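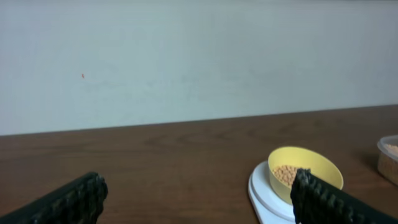 Household Economics, Unit 7
Repair or replace: how to compare the costs
Lecture notes, Ákos Katona
Version of 3rd December

1. What we did last time

In October we spoke about fixed and variable costs in a home. Please keep those two words in mind, we will need them again today. If you missed that lecture, read the first chapter of the reader before you start the exercise.

2. The question

A thing in the house is broken or looks old. Do we repair it, or do we buy a new one? Most families decide by feeling, and the feeling is often led by the price of the repair alone. A repair of 89 dollars seems expensive when the new item costs 200. But these two numbers cannot be compared directly. They buy a different number of years.

3. Cost per year

The simple method is to divide each price by the years of use we expect from it.

New item: 200 dollars, expected life 8 years. Cost per year is 25 dollars.
Repair: 89 dollars, expected extra life 4 years. Cost per year is 22.25 dollars.

In this case the repair is a little cheaper. If the repair gives only three more years, it costs 29.67 dollars per year and the new item wins. You see that the result depends very much on one guess. For this reason I ask you always to calculate with a low guess and a high guess, and to write both in your answer.

4. Costs which people forget

Delivery, and taking away the old item.
Your own time. In this course we do not put a price on it, but you must mention it.
Energy use. An older refrigerator may need more electricity than a new one, and then the yearly difference must be added to the repair side.
Money from selling the old item. This is usually small.

Money already spent is not on this list. If the Takács family paid 47 dollars for a repair last year, this money is gone in both cases. It does not belong in the calculation - students lose points here every year.

5. Small case: the Tidham household

The washing machine does not spin. The repair shop Erneo asks for 89 dollars and gives a guarantee of one year. The store Predis sells a new machine for 320 dollars, with delivery for 40 dollars more. The family expects nine years from a new machine.

Find how many years the repaired machine must work so that both choices cost the same per year. Hint: first find the yearly cost of the new machine, delivery included.

Then answer in three or four sentences: does the guarantee change your opinion? There is no single correct answer to this part, but I want to see reasons.

6. For next time

Bring one real price for a repair and one for a new item of the same kind. Read chapter three, without the part about leasing.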